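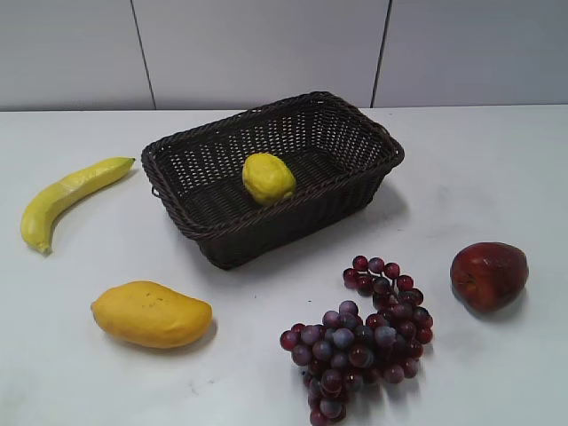

One lemon in, four to go. The fruit-and-basket setup used for pick-and-place checks under the Joditetti rules.

Start with the fruit. It's always fruit. Ask people who write rules for robot arms what they argue about and you expect force limits, stop buttons, cage doors. Those got settled a while back, more or less. The fight now is over what counts as a banana in a basket.

The Joditetti rules – that's what everyone calls them, the printed title is longer and worse – run to 334 clauses. They cover small arms doing table work. Picking, placing, sorting, putting back. The first draft went around in July and drew comments from almost every shop that builds or buys these arms. Most of the comments were about one chapter. Chapter 11, trial conduct. How you set the table, where the arm starts, when a try is a try.

Sounds dull. It's where the money is. A buyer reads a success rate on a sales sheet and has no idea what was thrown out to get it. Did the arm get a second go? Did someone nudge the apple? Vevance, a packing firm that buys arms by the dozen, says it was quoted rates from three sellers last year and couldn't line up any two of them. Same kind of task, three differnt ways of counting.

So, the rules. Quick tour.

Clause one of the chapter: the start pose. Fingers open, clear of every object, nothing between them. Hold it there before the clock runs. Plenty of labs used to start with the fingers already hovering over the thing to be grabbed, and that shaves off the hard part. 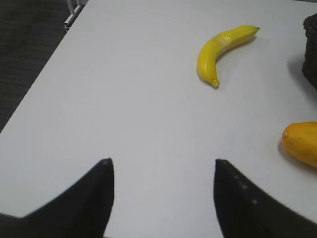

The second clause deals with the table itself. Plain surface, one color, matte if you can get it. Wipe it down between sets. Scuffs are allowed, stickers are not. Tape marks for object placement are out too, and that one hurt – a lot of people love their tape. The worry is that a learned policy picks up on the tape and ignores the fruit. Take the tape away at the customer's site and the arm is lost.

Then lighting. Even, from above, no lamp moved mid-set. Shadows are fine so long as they stay the same from try to try, and if the blinds go up at 3 p.m. you log it. Sorensen, which runs a test room and sells time in it, wanted a hard number for brightness. Didn't get one. The draft says "even and recorded" and leaves it there. Sorensen is still sore about it, and has a point. Two rooms can both be even and recorded and look nothing alike.

Objects. Real or fake, say which. Real fruit bruises, goes soft, changes weight over a week. Fake fruit doesn't, but the shine can be a problem for some cameras and a plastic grape doesn't roll like a grape. Mixing the two in one set is banned. You list every item, you weigh it, and if you swap one out you start the set over. A set is 15 tries. Was going to be more, the small shops pushed back.
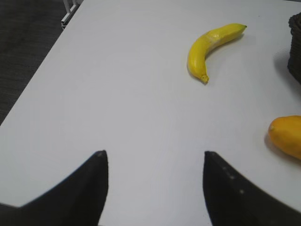 The wrist camera's view: banana on the table, fingers open, basket at the far corner.

Now the clause that ate the summer. When does a try begin? Option one, when the operator presses go. Option two, when the arm first moves. The gap can be nothing or it can be long, an arm sitting there thinking with its fingers apart. Skimia makes control software and wanted option two, no surprise, as its planner is slow to start and quick after. Buyers wanted option one. A packing line doesn't care why the arm is waiting. Option one won, narrowly, and the wait now gets its own line in the report. Good call, to my mind. Should have been obvious.

The related fight is over video. Every try has to be kept, all camera views, start to finish, including the boring bits. Skimia again, on storage costs. A shop that runs 4000 tries in a season ends up with a wall of drives full of arms waiting over tables. But without it you can't check anything. A still can't tell you if the arm was about to go or had just given up. 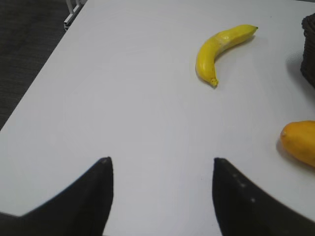
Partial views get a clause of their own, and it's the one I'd have made stronger. A wrist camera sees what it sees. Buyers tend to assume the arm knows the whole table because they do, standing over it. It may not. In the wrist view here, the mango is sliced by the right side and all you get of the basket is a strip of dark weave up in the corner, and the basket is where the fruit is meant to end up. The draft says a report has to state which cameras the policy used, and show one start view from each. It doesn't say the target has to be in view. Fair enough, some arms can handle that. But put it on the first page, where a buyer will read it, and not in an annex.

What counts as in? Fruit fully below the rim, or at rest with no part touching the table. Grapes are a mess, a bunch can hang over the side. Current wording lets a draped bunch pass if it stays put for the length of the hold. Vevance hates this. Its customers don't want grapes hanging off of anything.

Comments on the second draft are still open. The grapes clause has the most so far.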